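Kitchen caddy

A kitchen caddy is a small lidded bin used to hold food scraps before they go into a compost heap or a kerbside organics cart. It is usually kept on a bench or under the sink and emptied every 2 days or so.

History

Scrap pails were common in farm kitchens, where peelings went to the chooks. The modern form spread with council organics programs. The town of Mareo began its trial in January with 100 households and later extended it to 1123. 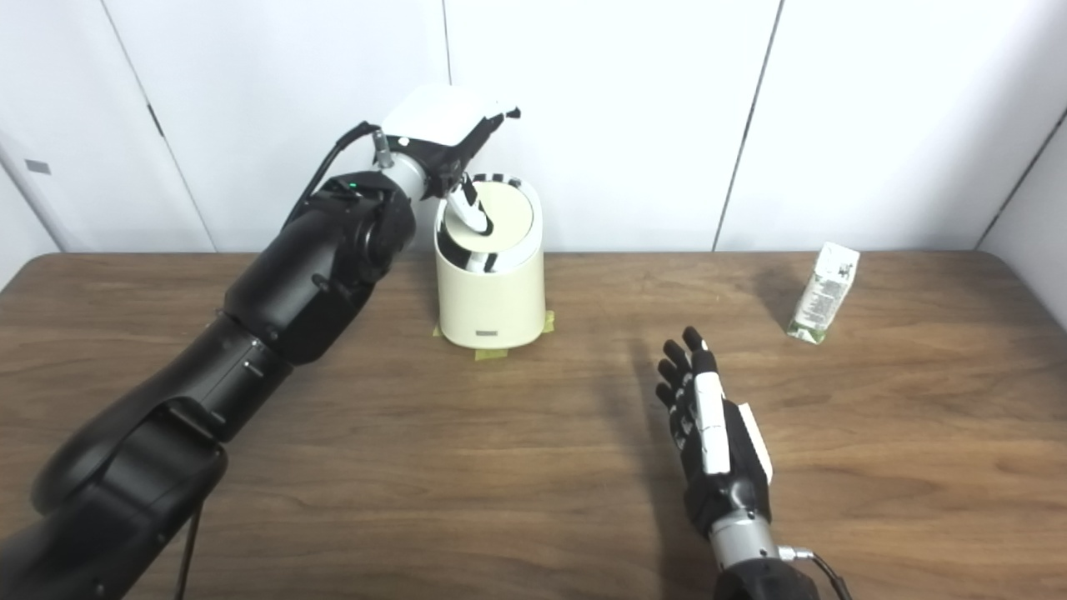 A wooden tabletop.

Design

Most caddies are plastic or enamelled steel, with a hinged or lift-off lid. Vented models let moisture out and keep the scraps drier; sealed ones hold odour in but need emptying more often. The Rollosent range, made by Bianchini, was sold in both versions — the vented one was dropped after almost 30 months.

Liners

Compostable liners are accepted by some councils and banned by others, as thicker bags can break down slowly. Newspaper is a common substitute.
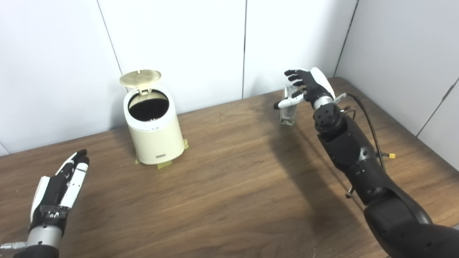
Kalkidan Araya has argued that liners matter less than the lid, and that a household put off by fruit flies will go back to the rubbish bin whatever it has been given. Tullio Galli disputes this and favours free liners for flats.

See also: Bokashi; Green waste; Worm farm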